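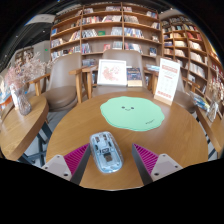 A reader wrote after the last version of this talk to say that a clear mouse was the first piece of desk gear she had ever kept clean, and the reason was plain vanity. She could see the crumbs. I read her note out at the start, before my own name, and then go to the title.

Notes for "Things You Can See Into," Paltari reading room, evening session. Runs long if I let the questions start early.

Opening

Say hello. Mention that the shelves stay open during the talk and people may get up. Ask who has a mouse at home that no longer works. Wait for hands. Ask who has thrown one out. Move on before anyone tells a story.

Point to the blue one on the slide. The shell is see-through, so the buttons up front and the module in the middle are in plain view. I don't open it in this talk. Say so now or I will be asked.

Part 1: Why clear shells

Most desk things come in a closed case. You press a button, something happens on the screen, and the part between is hidden. With a clear case you can at least look. You won't learn how the sensor works by looking at it, and I shouldn't suggest you will. You learn that there is less in there than you thought.

Story about the radio at my aunt's house. Keep it under a minute. Skip it if we started late.

Clear plastic has drawbacks and I want to give them a fair share of time. It scratches. Some of it yellows near a window. Dust on the inside of the shell shows, and wiping the outside does nothing for it. The Cakgate group tried to keep a shelf of clear gadgets for visitors to handle and gave it up within 2 months because of the fingerprints.

Part 2: The mouse on a table

Desks first, then round tables. A round table is a poor place to use a mouse for long. The edge curves away from your forearm and you end up with your elbow in the air. Fine for half an hour of looking things up. For a full afternoon, take a straight-edged desk.

Wood grain: an optical mouse usually tracks well on it. Gloss and glass are where the trouble starts. If the pointer jumps, put a sheet of plain paper under the mouse and try again before you blame the batteries.

Mats. The green one on the slide has a wavy outline like a cloud and a small smiling face. People like it and will ask about it. Say that shape matters less than size. If you keep lifting the mouse to get back to the middle, the mat is too small for you, or the pointer speed is set too low. Change the speed first, it's free.

(Drink of water. Check the clock.)

Part 3: Cleaning

Switch it off or unplug it. Dry cloth for the shell. A cotton swab, barely damp, for the seam around the buttons. No kitchen spray on clear plastic, it can leave it cloudy. Turn it over and look at the feet, the dirt collects there.

Hand out the Ojeda sheet. I printed 50. If they run out, ask people to share.

Close

Next talk is on keyboards, in November, same room. Take questions until the lights go up. Chairs back against the wall.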